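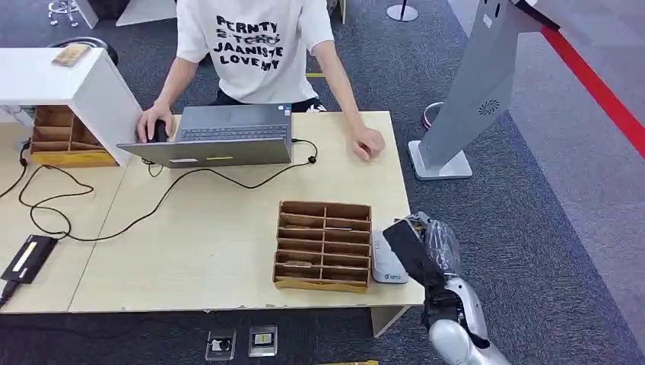

Yaowalak Boonyarit asks why cardboard, wouldn't a plastic drawer thing last longer. Fair question, got it three times this week in different words so ok, organizer thread. Typing fast, got a call soon

Short version: plastic ones are great if you already know what you're sorting. I never do. Cardboard I can cut

Mine are the Kudstead flat pack ones, brown, open top, grid of compartments. Two across and six down on the one I use most. Other one lives at the end of the table half tucked under the white cabinet

Paid $4 each. Plastic version of roughly the same thing was $32 when I looked and the dividers don't even come out

Assembly: the slots are tight. Do NOT bend the long divider to get it in, it creases and then that row leans forever. Ask me how I know. Slide the short ones on to the long one flat on the table, then drop the whole grid in the box

They will tell you no glue needed. Mostly true. I put a dab at the corners of the second one and it's noticably stiffer

Ok what goes in them. Small stuff that turns up in pockets, bags, bottoms of drawers. Wrapped candy, erasers, coin rolls, cable tips, the spare button in its tiny bag. Anything smaller than a matchbox that I'd otherwise put "somewhere safe"

Rule one – don't label anything the first week. I labeled the first one on day one and half the labels were wrong by the weekend. Ended up with a compartment called BATTERIES full of tea bags

Rule two – one thing at a time. Pick it up, put it in a compartment, next. If you start making piles on the table first you now have piles AND an organizer

Rule three – leave some compartments empty. I know it looks like a waste. You will need them the minute you find the thing you forgot existed

Someone in replies: doesn't it collect dust with no lid. Yes. Tip it over the trash once in a while. It's a box

Same person: but what about the cat. No cat, can't help you, sorry

Where to put it matters more than what it's made of imo. I had it on a shelf for months and never used it once. Moved it to the middle of the work table, laptop behind it, and now stuff goes in without me thinking about it

Downside, the laptop cable. Mine takes the scenic route across the table in big loops and it snags the corner of the box if I pull it. Keep meaning to clip it to the back edge. Have been meaning to since January

Flusutstead do a clip for this btw, 80 cents at the hardware place. Have I bought it. No

Also anything with foil or a twisted wrapper goes in LAST. Slippery little things, they hop over the divider if you drop them from high up. Lower it in, let go when it's nearly touching
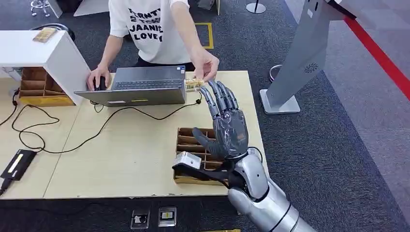
and don't put two of those in one compartment if you want to get one out again without tipping everything. Fingers don't fit. I've got regular size hands and even I have to pinch from the top

Which brings me to compartment size. People keep telling me bigger is better. Nope. Big compartment = junk drawer with walls. Small ones make you decide

If you do need one bigger, cut the short divider down to half height, don't take it out completly. Box keeps its shape that way

Delić in the replies says egg cartons do the same job free. They do for beads and screws! Too round for anything long though and they tip if you look at them funny

Bags: if your bits come in little clear bags, take them out of the bags first. Otherwise the bag fills the whole compartment and you can't see what's under it. Keep the bags flat in a drawer, they come in handy

Where to buy since I'll get asked: Kudstead, item 2219, the brown one. There's a white one too, costs more, shows every fingerprint. Grondell has a lookalike but the cardboard is thinner and mine went soft on the bottom

Not sponsored lol. Nobody is sponsoring me for a four dollar box

Q from DMs, can you stack them. You can, open top means the upper one sits right on the divider edges, so only if it's light stuff. I went side by side in the end. Takes more table but I can see it all

Yaowalak again: ok but how often do you resort it. When I can't find something. So every couple weeks? The candy compartment sorts itself, it's empty by Friday

Call starting. If you make one post it in the replies, esp if you cut the dividers down, want to see how other ppl do the long stuff – pens, I mean. Pens are still my problem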